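About Herkidley

19/06/2020
6 comments · 14 shares

Herkidley tests grippers, arms, cameras and controllers on ordinary household jobs and writes up what we find.

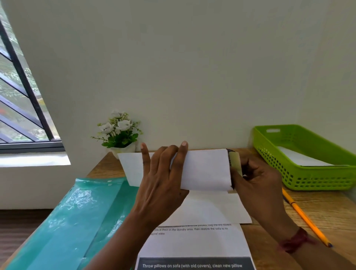

Ebuka Nwosu
Head of Trials, Herkidley

We are a small testing company. Makers send us equipment, or buyers ask us to compare two or three things they are thinking of buying, and we try them on the kind of work that goes on in a home or an office. Folding paper is one of those jobs. Changing the covers on throw pillows is another, and so is emptying a basket, wiping a shelf or putting a lid back on a jar.

Every job on our list is done by hand first. A person reads the task from a printed sheet, carries it out at normal speed, and we record it from head height. That gives us something to hold the machines against. It also shows us where the job is harder than the sheet makes it sound. Paper is a good case. A person folding a sheet will press with one hand and grip with the other, and will change the pressure several times without thinking about it. Most two-finger grippers have one setting for closing and one for opening, and the paper slides or creases.

The task list has 96 jobs on it at present. We add to it when a customer brings us something new and take jobs off when every gripper we try can do them. The wording on the sheets is kept short. We rewrote most of them last year after finding that two people could read the same line and do quite different things.

What we test

Grippers take up most of our time. We have run comparisons on parallel jaws, suction cups and soft fingers, and we keep our own pair of Akia grippers as a fixed point, so that a result from one month can be set beside a result from another. The Akia is not the best at anything much, but it behaves the same way each time.

Arms are tested for reach, repeat accuracy and how they cope with a load held out at full stretch. We use the Ellis controller for this work wherever the arm will accept it. Where it won't, we use the maker's own and say so in the report. Swapping controllers can change a result more than swapping arms, and a buyer ought to know which one was used.

Cameras are tried at the wrist, on a fixed stand and at head height. We do a good part of this in daylight near a window, as glossy plastic and white paper on a pale desk will catch out a camera that does well under our ceiling lights. Depth cameras in particular tend to leave holes where a shiny surface should be.

How a trial runs

Each gripper gets 224 attempts at a job, split over at least two days. We change the starting position of the objects between attempts, following a list drawn up beforehand. An attempt counts as a success if the end result matches the sheet. Partly done counts as a failure, though we note how far it got – customers often find that the most useful column in the table.

We don't rank products or give awards. A report sets out what was tried, with which parts and settings, and what happened. If something broke we say what broke. Makers can read a draft and send comments, which we print at the back, but they can't change the results.

Since we started we have finished 213 trials. A normal one takes around 5 weeks from the parts arriving to the report going out. Arms take longer, mainly because of the bolting down.

Where we are

Our workshop and office are in Garkholm. The desk jobs are done in the office at the front and anything involving a full-size arm is done in the workshop behind it. Visitors are welcome by arrangement. If you are sending equipment, please include the mounting plate and the power supply, and tell us which firmware version is on it.

We are taking bookings for gripper comparisons from July. Camera trials can usually be fitted in sooner – send us the model and the job you have in mind and we will tell you whether we have a suitable task sheet already.

Last updated by Ebuka Nwosu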